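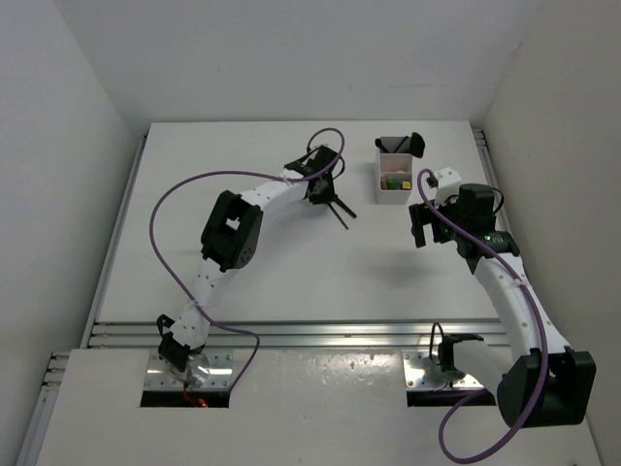 We drove out to Niltow for the developer's open day in June, mostly to see what a townhouse goes for out there now, and I'm so glad we did. Kuvix is putting up 34 homes on the old orchard land, and 18 were spoken for before the gates even opened! The lineup for the show home went right down the driveway, with more than 200 names on the sign-in sheet by lunch.

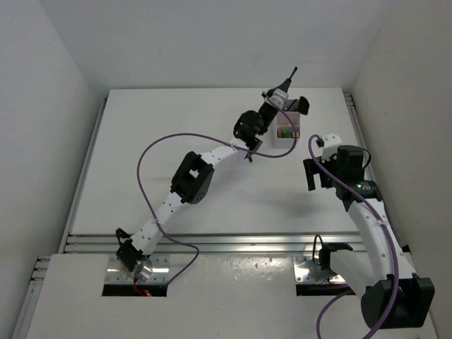

The two-bedroom layout was our favourite (lovely light in the kitchen, though the second bedroom is a squeeze), and the woman at the Amix mortgage table very patiently went through fixed and variable rates with us, twice. Condo fees are still to be set, so do ask. We finished up with a coffee and a butter tart on Joo Street, and we're going back when the next 4 units are released.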